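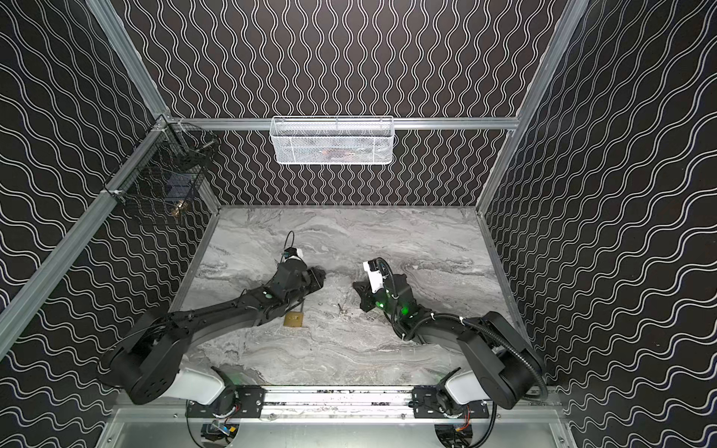 Wavy white lines on black, over a grey marble-patterned floor.

Home Datasets Docs Issues
Filed under: local history, text data, wallpaper

# Sultari pattern-book transcriptions

Entries typed up from the Flulham order ledger, one row per wallpaper order. The first page is headed 1817. I have doubts about that, as the hand changes twice before page 19 and the ink doesn't match.

## Columns

- `entry_id` – ours, means nothing
- `pattern` – name as spelt in the ledger
- `buyer` – surname, often a guess
- `price` – as written, not converted

## Known problems

Venter is said to have designed all the wave patterns. The only source is a note by a later owner, so treat it as gossip.

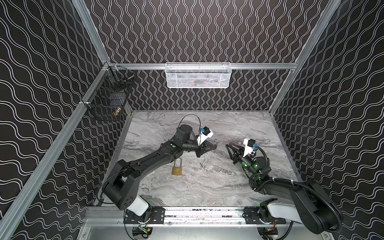 Prices are worse. Almost 19 per cent of rows have no price, and the Evness copy fills some of those gaps with suspiciously round sums. We left them blank. Carla Moussa thinks the copy is sound and has put her reasons in `notes/evness.txt` – read them and make up your own mind.

## Versions

v2 (April) fixes the doubled rows on page 2. Please don't cite v1.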